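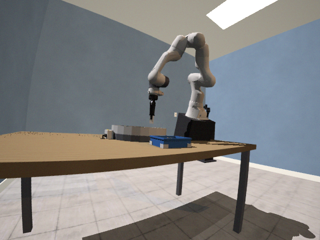 Equipment planner (part time, 30 hours a week) – Dromberg

2 min read

Busance is looking for someone to run the buying plan for our robot benches. Start in April, sooner if you can.

The job – getting quotes, chasing quotes, keeping the budget sheet honest. We have 41 lines on the wish list and money for maybe half. Arms, grippers, bins, tables, spare fingers, service contracts. You'd work out what comes first and what waits a year. Also delivery dates, floor space, power, who signs for what.

Layouts get tried in simulation before we order, so you'll sit in on those with Retno Sitompul and ask what it all costs. No coding needed.

You'll need:
- some purchasing or stores experence, any trade
- spreadsheets, properly
- happy ringing suppliers
- knowing a bit about robot arms helps, we can teach the rest

Pay depends on experience, say what you're on now. Two days a week from home once you've settled in.

Send a CV and a short note to Retno Tuhumury, quote ref 908. Closing date Tue 31 October. Interviews the week after, on site, bring somthing you've budgeted.

Recent posts
Bench technician, Raju site
Lonik: call for trial partners
Lease or buy? Notes on our first arm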